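Sullholm Bimanual Handling Study
Progress report to the Prorus Fund, second reporting period

Submitted by Felicidad Dizon, principal investigator

1. Purpose of this report

The grant supports a study of how a humanoid robot can learn to handle soft items, such as bags, sleeves and folded cloth, from demonstrations given by a human operator. This report covers the work done from January through May, the results obtained so far, the changes made to the method, and the plan for the remaining part of the grant. Spending is reported separately on the Fund's own form.

The main question has not changed since the proposal. We want to know whether a policy trained on demonstrations recorded from the robot's own head view can deal with soft objects it has not met before, and how much of its success depends on the second arm. Most published work on soft objects uses two fixed arms over a table and a camera mounted above. A humanoid has to work with a view that moves when the body moves, and with its own arms often standing between the camera and the object.

2. Data collection

The team recorded 2,394 demonstrations in this period. All were made by remote operation, with the operator seeing only what the head camera sees. This rule was set at the start and has been kept throughout. It makes the operator's job slower, but it means that no demonstration relies on information the policy will not have when it runs by itself.

The demonstrations cover 14 soft items. Nine are used for training and five are held back for testing. The training items include fabric bags of different weights, padded sleeves and several pieces of plain cloth. The held-back items were chosen by Iason Ververidis before any training took place, and the people who tune the policy have not been given access to recordings of them.

Each demonstration is labeled with one of four actions: press and hold, slide, lift an edge, and turn over. Press and hold was added in February. In the first reporting period it was treated as the opening part of the other three actions, and the labels were inconsistent as a result. Operators disagreed on when a press ended and a slide began. Treating it as an action of its own resolved most of these disagreements, and the earlier recordings were relabeled in March.

3. Method

The policy takes in the head view, the joint positions of both arms and the readings from the wrists. It puts out short sequences of arm movements, which are replaced by a new sequence before the old one has finished. This arrangement was described in the first report. Two changes have been made since then.

The first change concerns the two arms. The original policy treated them as one unit and predicted all movements together. We found that this made the idle arm restless: it would drift toward the table whenever the working arm did, and in several runs it blocked the view of the item. The present version, called Closum in our code and in the draft paper, predicts a role for each arm before it predicts any movement. The roles are working, supporting and waiting. An arm in the waiting role is held near a rest position below the level of the tabletop until its role changes.

The second change concerns contact. Pressing on soft material gives a weak and slowly rising force signal, and the earlier policy often read this as no contact at all and kept pushing. Closum compares the force reading with the motion of the wrist over a short window. When the wrist has slowed and the force is still low, the policy treats the item as touched and begins the next step.

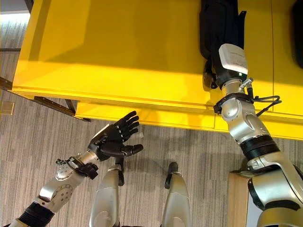

Theodorakopoulos, reviewing the method for the Fund, asked whether the waiting role was doing any real work, or whether the same gain could be had by simply locking the second arm at rest. The reviewer also noted that a locked arm would be easier to certify as safe, and requested that the comparison be run before any further claims were made about the role predictor.

We agreed that the question was a fair one and ran the comparison in April. With the second arm locked, press and hold and slide were performed as well as with Closum. Lift an edge and turn over were not. In those two actions the policy needs the second arm to come in partway through, usually to steady the near side of the item, and with a locked arm it tended to drag the whole item across the table. The role predictor is therefore of little value for the simpler actions and of clear value for the two harder ones. The draft paper has been changed to say so.

4. Results to date

Closum was tested in 118 trials on the held-back items. The full table of outcomes will be delivered with the final report, once the second round of trials is complete. The following points can be stated now.

Press and hold is the most reliable of the four actions, and performance on the held-back items was close to performance on the training items. The contact rule appears to account for most of this. When the rule was switched off, the policy went back to overpressing, and two trials were ended early by the force limit.

Slide works well on fabric with some stiffness and less well on thin cloth, which bunches up under the wrist. We do not expect more demonstrations alone to correct this. The operators have the same difficulty, and their recordings show it.

Lift an edge remains the weakest action. The edge of a dark item is often hard to find in the head view, above all where strong light falls on one part of the table and the rest is in shade. The policy sometimes reaches for the border of a shadow. A set of demonstrations recorded under changing light has been started, and early training runs with this set are encouraging, although too few trials have been done to report a result.

Turn over succeeds when the first grasp is good and almost never recovers when it is poor. The demonstrations contain few recoveries, as operators were told in the first period to stop and restart after a failed grasp. That instruction has been withdrawn. Operators now continue from a poor grasp where it is safe to do so, and these recordings are kept under a separate label.

5. Problems and delays

Work stopped for part of March while a wrist cable was replaced and the arm was calibrated again. Recordings made in the days before the fault was found were checked one by one, and those with missing wrist readings were removed. They are not included in the total given in section 2.

The move of the control software to the newer computer took longer than planned. The delay between camera and arm is now shorter, but older policies had to be tested again so that comparisons would be fair — a cost we had not put in the schedule. The second round of trials has moved back by one month. No change to the end of the grant is requested.

6. Plan for the next period

The first task is to complete the light-variation set and retrain Closum on it. The held-back items will stay the same, so that results can be compared directly with those reported here.

The second task is the recovery data for turn over. We intend to train one version with these recordings and one without, and to report both.

The third task follows from the reviewer's remarks. Safety limits for the second arm will be written down separately for each role, with the tightest limits on the waiting role. Iason Ververidis is preparing a draft, which will be sent to the Fund for comment before it is applied on the robot.

The labeled demonstrations will be released with the paper, as required by the grant terms. The labeling guide has been revised to include press and hold and is attached to this report as Appendix A. The settings used in the locked-arm comparison are in Appendix B.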